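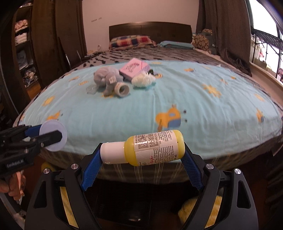 Pesex open day, Watbridge

Posted 2023-03-21

I have wanted to get inside the Pesex building ever since they moved into the old carpet warehouse in Watbridge, and this spring they finally opened the doors to anyone who signed up. I went with one question: can a machine do my chores yet? Short version — some of them, slowly, and I had a wonderful time finding out.

You start on the ground floor with the shop side. A fixed arm was taking boxes of tea off a cart and putting them on a shelf, labels facing out, and it was good at it. Really good! I stood there through two full carts and it only stopped once, when a box came up with a crushed corner. A member of staff squared the box by hand and off it went again. They told us it had stocked 2,830 boxes since the trial began at Kwok, the grocery across the river, and that the night crew there now leave it the tea and do the produce themselves. Produce is still too soft and too different from one piece to the next.

Upstairs is the household floor, and this was the part I'd come for. The towel folder got the biggest crowd. It took 3 minutes on a bath towel, with a long pause in the middle while it hunted for a corner, and people clapped when the last fold landed. (So did I.) Fitted sheets are not on the menu. I asked.

What surprised me most was how much of the afternoon went to small, dull jobs. Picking up a little bottle from a blanket, for instance. A blanket gives when you press on it, the bottle rolls, and if the fingers come in too hard the thing shoots out sideways. Our guide had us try it with hand-held grippers, the kind a person squeezes, and I dropped mine twice before I learned to take it end to end, cap on one side and base on the other. It made me think about how much my own hands do without asking me. Tidying a bed means soft toys, tape, boxes and pillows all in one go, and every one of them wants a different squeeze.

The Nesalau room at the back had a kitchen counter and a dishwasher. Plates went in fine. Mugs went in fine if the handles pointed the right way. Forks were a comedy, and the team laughed along with us, then showed a chart of how much better the forks had gotten since August. I liked them a lot for that.

Some notes if you go. Tours leave on the hour and hold 5 people, so book early. The stairs are steep, but there is a freight elevator if you ask at the desk. Bring a snack, as the coffee cart closes before the last tour. Kids are welcome upstairs and will want to stay at the towel table.

I came home and emptied the dishwasher in four minutes flat, forks included, feeling pretty smug. The laundry is still on the chair. I've put my name down for the next open day, when they hope to have socks working.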